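From: Prakash Achari
To: Didmont Neighbors list
Subject: Re: hanging things in the upstairs hall without ruining the plaster

Hello all, and thank you for the kind notes after my last message. I meant to answer sooner, but June got away from me and the tomatoes wanted staking.

A neighbor on Rodrigues Lane wrote:

> We have the same old plaster as the rest of the block and I'm scared to
> put a nail in it. My sister gave us some big framed prints and they've
> been leaning in the closet since we moved in. How high do you hang
> yours, and what do you hang them from? Also, does anyone still have
> the long level that was going around?

First, the level. I had it until last month and then passed it along to the Plolteo Street folks, so please ask there. It's the yellow one with the cracked end cap, and it still reads true.

Now, the plaster. I've lived in this house long enough to have made every mistake there is, and most of them are behind the bookcase. If your house still has picture rail, use it and be glad! Ours was torn out before we came, so I drill. A small masonry bit, a strip of painter's tape over the spot, and a slow hand on the trigger. I gave up on hammering nails after a piece the size of a saucer came down on my shoe.

For anything heavy, I use two hooks instead of one, set well apart. The frame stays straighter that way and you won't be nudging it every time a truck goes by. My wife says I nudge them anyway, and she's right.

As for height, I like a picture's middle to sit near eye level for a person of ordinary size, a little lower in a room where people mostly sit. When there are two on the same wall and one is bigger, I hang the big one first and fit the other to it. Two dark frames can carry a plain pale wall very nicely, and a white mat helps if the picture inside is on the dark side. 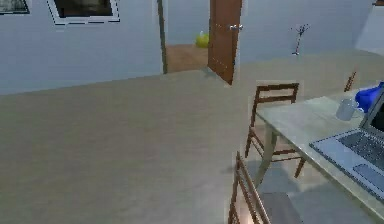
A few odds and ends

Wire or no wire: I've come around to D-rings with no wire at all. It takes more measuring – I cut a paper template and tape it up for a day or so – but the frame lies flatter.

Patching: the premixed stuff is fine for nail holes. For anything wider than a pencil, wet the edges first and go in thin coats. Let each one dry overnight, even if the tub says four hours.

If you'd like company for the first hole, I'm home most mornings after 7 and would be happy to walk over with the drill. I'll bring the good bits. You supply the coffee, and please shut the dog in the kitchen, as he and I have not yet come to terms.

Warmly,
Prakash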